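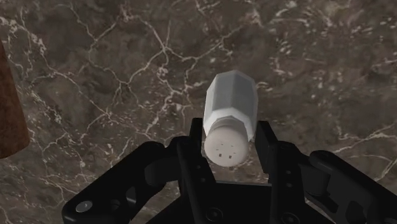

Halero's rep reckons a kitchen can pass on looks alone, and that our list is too fussy for a holiday let. I don't buy it. I've walked through enough of the Londthorpe units to know that a nice benchtop proves very little.

Filed under: Checklists > Kitchens and shared areas

KITCHEN CHECK, UNIT 37, MAY

1. Benchtops clean, no chips at the joins - PASS
Comment: Dark stone hides crumbs. Run a bare hand over it.

2. Smoke alarm sounds when tested - PASS
Comment: Loud enough in the hall. Whether it wakes anyone in the back bedroom with the door shut is another matter. The form doesn't ask.

3. Fire blanket within reach, not above the cooktop - FAIL
Comment: Hung above the cooktop. Same as last time, when I was told it had been moved.

4. Clear space beside cooktop, 600 mm - PASS
Comment: Measured 600 on the nose with the toaster shifted. Put the toaster back and it's 376.

5. Hot tap temperature label - NOT SIGHTED
Comment: Masri say they fitted one. Where?

6. Power points, no cracks or scorch marks - FAIL
Comment: 2 cracked covers behind the kettle. Don't tape them. Get a sparky.

7. Pantry dry goods sealed and dated - PASS
Comment: Dates are all in the same pen. Make of that what you like.

8. Floor dry, mat lies flat - PASS
Comment: Mat curls at one corner. I'd bin it.

Recheck items 3, 5 and 6 before the keys go back to the Sterkport office.

We use cookies to remember your settings. Accept | Manage
Contact us | © Londthorpe Lettings | Back to top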